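Craft room reopens Sunday with card sorting bench

The Hattar craft room opens its doors again on Sunday at 9, with a newly papered sorting bench and a set of clear drawers for the shop's loose cards and tags. The room had been closed for three weeks while the shelving along Drastska Street was moved.

The bench has a plain white top, and the walls behind it carry a swirling print in coral, pink and lavender from the Bredetti range. Red cards with cream lettering are among the first items being put away.

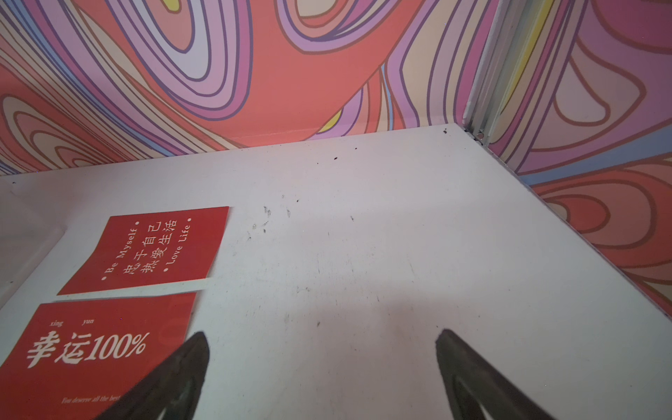 Where the cards go

Printed cards used to be kept in shoe boxes under the counter. The shop has 3,000 of them, along with tags and paper bands that go out with orders. They will now be kept in clear plastic drawers with cutout handles, so that people packing can check what is left before opening a new bundle. Each drawer is meant to hold 150 cards. Labels for the fronts are on order and should arrive in April.
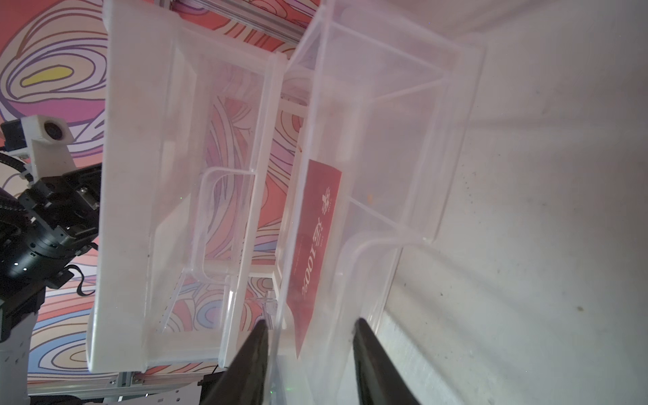
Regular visitors on the shop's message page have mostly welcomed the change, though one asked whether clear drawers would let the red cards fade near a window. The shop replied that the bench stands on the inside wall.

Wire mesh baskets were also put up to keep small supplies off the top. One hangs at the back and another at the left, where a roll of tape is kept.

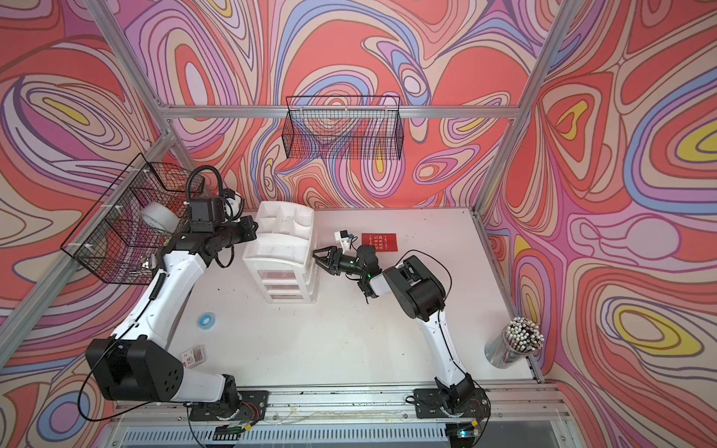 More baskets may follow if the first ones prove useful. The Vimell table, which was used for sorting until now, will go to the back of the shop for gift wrapping.

The bench is to be swept and wiped down before opening. Anyone bringing in paper or card to donate is asked to leave it at the front counter and keep the bench clear. 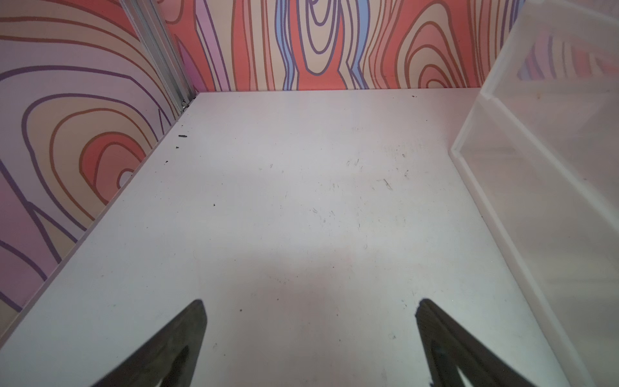
The white bench top and patterned walls, with scuffs and specks still to be cleaned.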